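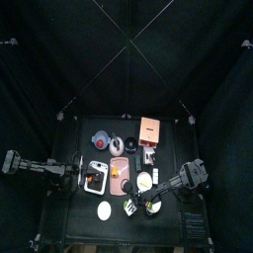 Storing and sorting a toy kitchen set in a small flat

Posted by Nikola Wilczyńska, 1 May 2022

Hello all, I hope somebody kind can help. We have gathered up rather a lot of play kitchen bits – a pink cutting board, bowls in different colours, a white kettle with a black handle, a few little appliances and a peach-coloured wooden box that takes up more room than anything else. My daughter loves it all dearly, but we live in a two-room flat in Grernham and every evening ends with me on my knees picking things up. She won't play with anything she can't see, so a lidded toy chest has already failed us. How do you store yours, and do you keep the food with the bowls or separately?

Felicja Pawlak

Oh, I do sympathise! We went through this with my two, and what saved us was a low open shelf, the sort you would put shoes on. The big pieces live along the bottom (your wooden box would sit there nicely, and the kettle beside it) and the bowls go on top, one inside another if they'll fit. Food goes in a shallow tray, because a deep one only gets tipped out to find whatever is at the bottom – usually over the rug, in our house. I'd also put a third of it away in a cupboard and swap it over every 6 weeks. Mine greeted an old saucepan in December as if it were a birthday present. As for the cutting board, stand it upright at the end of the shelf like a book, and let her be in charge of putting it back. She may surprise you.

Szymon Wasilewska

Shelf is fine but check it won't tip. Ours is screwed to the wall.

Dariusz Kalinowski

We keep the food in the bowls, I'm afraid, and it works perfectly well for us. My grandson has 11 pieces of fruit and they all get "served" before bedtime, which takes a while but he does tidy up without a fuss. If the shelf is too wide for your flat, a tea trolley is worth a look. I found one second-hand and it rolls behind the sofa at night.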